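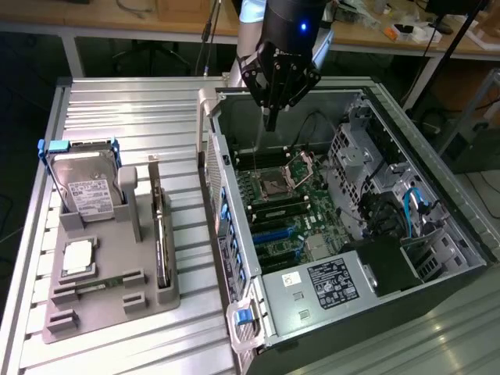 Felicja Jasińska wrote to me before this talk that most old office computers are thrown away with nothing wrong in them except one part, and she asked why we do not teach people to find this part. So, this is my subject for today.

Start: greet, thank Rillstead library for the room. Ask who has ever opened a computer case. Wait for hands.

Point one. Lay the tower on its side before you work. The board is then flat in front of you and small screws do not fall so deep.

Point two, the socket. With the processor out, the pins are open to everything. Do not touch them, do not blow on them – one bent pin can finish the board. (Pass round the bad board from Kendelska.)

Point three, the drive. In a case like this it sits in a blue caddy, and you take out both together. Read the label before you order another one.

Point four. The power supply stays closed. Say this two times, slowly.

Numbers, if they ask: last winter we opened 63 towers, and more than 40 went back to use.

Leave seven minutes for questions. Sign-up sheet is by the door.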